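The Pitis Community Archive opened its reading room to the public in March, after two years of work by staff and by the families who gave material to it. The collection holds 146 boxes of letters, shop ledgers, school registers and recorded conversations from the river settlements. Beca Kneath has been its senior archivist from the beginning. She spoke with Victor Rotich for the archive's members' bulletin.

Ms Kneath describes her first months in the position as a period of listening. Few of the early donors had catalogued what they held, and several were unsure whether it had any value.

"People would bring in a biscuit tin and apologize for it," she said. "Inside there might be 24 letters from the same cousin, in order, with the envelopes. I would much sooner receive that than a tidy album with the dates removed."

The archive's policy is to keep material in the order in which it arrives. Ms Kneath acknowledges that this makes some searches slower. A reader looking for a single birth notice may have to go through a whole family's papers to find it. She regards the delay as acceptable, as the neighbouring papers often answer a question the reader had not yet thought to ask.

Asked which donation had changed her view of the district, she named the Tsuji store ledgers, which were deposited by Chiyo Hirano. The ledgers record purchases made on credit over 18 winters. Flour, lamp oil and boot laces appear on nearly every page.

"You can follow a bad season through them," Ms Kneath said. "The sugar goes first. Then the tobacco. In one year a family stops buying thread, and I still don't know why. Mrs. Hirano thinks they had a relative sending cloth."

Mrs. Hirano has since recorded two conversations about the store, and both may be heard in the reading room on request. Her account of the spring flood differs from the one in the school register by a full week, and the archive has kept both without correction.
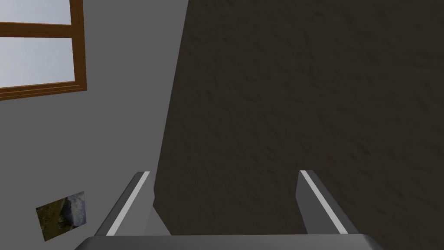
*Computer-rendered view with a gray gripper, its two fingers set wide apart.*

Mr. Rotich asked about the recorded interviews, which now form the largest part of the collection in use. The program was designed by Tomoyo Sugiyama, who trained the first group of interviewers and wrote the guide they carry. Ms Kneath said that the guide is short and that its main instruction is to leave a silence alone.

"Tomoyo was very firm about it," she said. "If someone stops talking, you wait. I found it painful at first. My early recordings are full of me rushing in with another question, and you can hear the person give up on what they were about to say."

Each speaker receives a copy of the recording and may withdraw any part of it within 600 days. Four have done so. Ms Kneath declined to discuss the reasons, and noted that the withdrawn passages are destroyed and not simply closed.

The language of the interviews has raised its own questions. Many older speakers move between English and Japanese within a sentence. Katsuhiko Ebihara, who prepares the transcripts, leaves both languages as spoken and places a translation in the margin. Ms Kneath supports the practice, although it has doubled the cost of typing.

The next body of work concerns the Grurulik landing, where the ferry once stopped. No passenger lists have been found. The archive is asking members to look for tickets, freight slips and any photograph that shows the landing or the road down to it.

"Even a poor one," Ms Kneath said. "We have the ferryman's cash book and nothing to set beside it."

The reading room is open by appointment, with the last request for boxes taken at 3:30 p.m. Pencils are supplied.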